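Search this book Enter keyword Go

Chapter 9

Hands First: Catching for Young Goalkeepers

I started in goal because I was slow. I think that's how a great many of us started, and I say it at the top of this chapter so you know I'm not writing as someone born with lovely soft hands and a fearless heart. I was put between two coats at the age of seven, I dropped the first shot that came at me, and my cousin scored from the rebound while I was still looking at my gloves (my mother's gardening gloves, far too big). Years later I ended up coaching keepers at Ronmont Juniors, and I've spent most of the time since trying to stop other children from dropping that same first shot.

The last chapter was all feet: the set position, the little shuffle across goal, where to stand when the ball is wide. If you skipped it, please go back, as I'm going to take it for granted that your keeper is standing in a sensible place with their weight slightly forward. From here until the end of Chapter 11 we're on hands. This chapter deals with balls that can be caught. Chapter 10 deals with balls that can't, and Chapter 11 is about what on earth to do with the thing once you've got it.

I know the temptation is to start with diving. Children adore diving! You can offer a nine-year-old a choice between a muddy sprawl and twenty quiet minutes of catching, and you'll never once hear them pick the catching. But go and watch a match at this age with a notebook and write down what the keeper does with their hands. I did this with my co-author on the drills, Ngozi Bashir, over a run of under-tens fixtures one February, standing in the sort of wind that goes up your sleeves. We logged 267 shots, crosses and hopeful punts that a keeper got a hand to. The spectacular dives made up a tiny part of the list. Most of it was tame stuff, at the body or a stride either side, and most of the goals we saw go in after a touch came from tame stuff being spilled. I've still got the notebook and half the pages are stuck together.

So, catching.

Two shapes and a line between them

There are two basic shapes for the hands, and your keeper needs both before anything else. You'll hear different names for them in different clubs, so I'll give you mine and you can translate.

The first is the high shape, which most people call the W. Palms face the ball, fingers spread and pointing up, thumbs close enough together that they nearly touch. The thumbs and first fingers make a sort of letter W. You use it for anything from the chest upwards.

The second is the low shape, the scoop. Turn the hands over so the palms face the ball with the fingers pointing down, little fingers nearly touching. You use it for anything along the ground and anything up to the tummy, and the ball carries on up the forearms and gets hugged into the chest.

Somewhere around the bottom of the ribs there's a line where one shape turns into the other, and a ball struck exactly at that line is the nastiest catch in the game for a beginner. They start with one shape, change their mind, and get caught halfway with the hands side on. My advice is to let them choose a side. If a child likes to drop the knees a little and take it high, let them. If they'd sooner scoop and fold over it, fine. What I don't want is a long discussion with themselves while the ball's on its way.

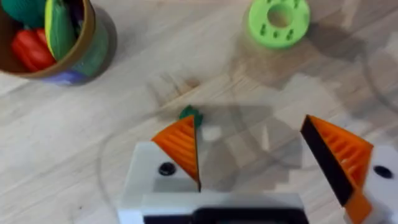

Thumbs are where I'd start with any keeper who keeps letting shots burst through the W. They've usually got the fingers right, nicely spread, and they've forgotten that the thumbs have to shut the door at the back. When I look at those two orange pads, ridges and all, standing well apart with that wide gap between them, I see the hands of every beginner I've coached: a good surface on the left, a good surface on the right, and a big hole down the middle exactly where the ball is going. Ask the child to hold the W up in front of their face and look at you through it. If they can see your whole head, the thumbs are too far apart. If they can see your nose and not much else, that's about right. Ngozi calls this "noses" and shouts it from the touchline, which does puzzle the visiting parents.

The opposite fault is rarer but you'll meet it. Some children jam the thumbs together so hard that the hands go stiff and the ball bounces off as if it had hit a tea tray. You want them close and relaxed. I tell mine to imagine that they're about to be handed a cake.

What the arms are doing

A catch isn't only hands. If the elbows are locked straight, the ball hits the palms and comes back out. If the elbows are tucked right into the sides, the ball gets to the chest before the hands have had any say in it. You want the arms out in front with a soft bend, so that the hands meet the ball early and then give a bit as it arrives.

"Give" is a hard word to explain to children and I've tried lots of ways. Garba Idahosa, who took our under-twelves for several seasons and was much better at this than me, used to do it with eggs. He'd stand the group on the grass in pairs and have them toss a raw egg back and forth, one step further apart after each catch. You can't catch an egg with stiff arms, and they found that out very quickly. I've done it with hard-boiled ones since (shorter clean-up, and the parents were grateful) and it works nearly as well. Water balloons are good in summer.

After the eggs, go straight to the ball and say nothing at all for the first few throws. Their arms will still be doing the right thing, and if you start talking they'll think about it and stop.

Eyes, and the last yard

Here I have to own up to something I taught wrongly for years. I used to yell "watch the ball!" at everyone, all the time, in the belief that it was helping. Of course they're watching the ball. What they tend to do is watch it until it's a yard away, and then look up to see where they're going to throw it. The head comes up, the hands drift up with it, and in it trickles underneath.

What changed my mind was an afternoon with a keeper called Tove Riis, who was fourteen and much more talented than her coach. I'd been yelling away. She told me, very politely, that she didn't know what I wanted her to look at, as a ball is quite a big thing. So we wrote numbers on the panels in marker pen, and I asked her to call out the last number she saw before it landed in her hands. It didn't matter if she got the number right. It kept her looking all the way in. I've used numbered balls with every group since, and I'd put them ahead of any bit of kit in the catalogue.

A word about gloves

Parents will ask you about gloves before they ask you about anything else, so you may as well have an answer ready. Gloves should fit with a small space at the fingertips, they should do up snugly at the wrist, and they should be dampened before use and rinsed after it. That's the lot for this age. Expensive ones wear out just as fast on a school pitch. I do think it's worth running some of the early sessions with bare hands and a lighter ball, size three, so the children can feel where it lands. A ball that slaps into the palms stings a bit; a ball that arrives on the pads of the fingers and then settles doesn't. They'll sort out the difference for themselves.

Don't do this on a freezing day, please. I did, once, and I had phone calls.

How much practice, and how often

Little and often beats one long slog. The programme at the back of this chapter asks for 200 catches a week, spread over three short goes, and I'd like most of those to be easy ones. I mean really easy, underarm from five paces. You'll feel a bit silly serving them and an older child may roll their eyes at you. Vilho Laaksonen, who read an early draft of this chapter, wrote "too many!!" in the margin next to that figure, and we argued it back and forth for a good while. His worry was boredom, and it's a fair one. We've tried to meet it by changing the game every few minutes, so the catches get done while the children are busy thinking about something else.

Before you turn the page, try this with your own group. Stand each keeper in a small goal and serve ten balls: three at the chest, three along the ground, two at head height and two at that awkward line by the ribs. Don't correct anything. Just jot down which ones stick and which ones spill, and where the spilled ones go. Keep the sheet somewhere safe, as you'll want it again in the final section, and we'll begin with the ones that squirted out to the left.

9.1 The scoop, from kneeling

Put your keepers on both knees on something soft, an arm's length from a partner who is also kneeling. One ball between two. The partner rolls it gently, and the keeper takes it with little fingers together and brings it up to the chest. Ten each, then swap. Watch the elbows here: if they're wide apart the ball will slip between the forearms and out the back. Once it's going well, ask the partner to roll it a hand's width to one side, and then the other, without telling the keeper which.

Contact the publisher | © Merkeck Coaching Books | Page updated March 17, 2025 | Back to top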